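HOLTDALE NAMES CHAUVIN HEAD COACH, AGAIN

Holtdale, December 27, 2024 – Holtdale Football Club has appointed Chauvin as head coach for a second spell, 418 days after the club thanked him for his efforts and changed the locks. The deal runs for two seasons.

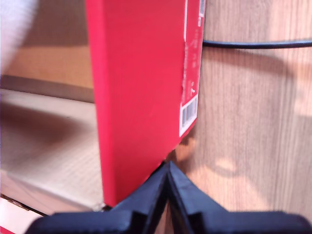 Press Office
Holtdale Football Club

Chauvin replaces Masine, who took over in August and won seven league games, most of them by accident. Masine leaves with our best wishes and the good tactics board. The new coach takes charge for the visit of Tralliver, a side Holtdale last beat when the away end still had a roof.

Supporters may recall that Chauvin's first spell ended in a goalless run and a long silence. The board has reviewed that period and now calls it a foundation.
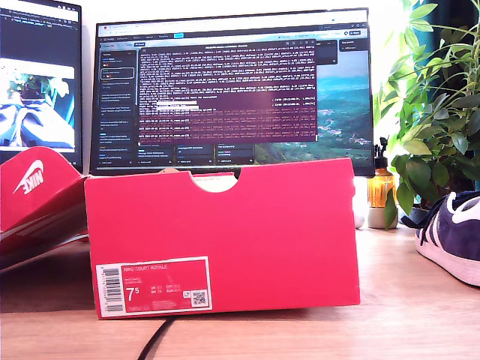 One season ticket holder wrote to us that the club could have saved a payoff by simply waiting, and that he would be there anyway, same seat. We have passed this on to the board.

Over 200 tickets for the Tralliver game remain – the ones behind the pillar are cheaper.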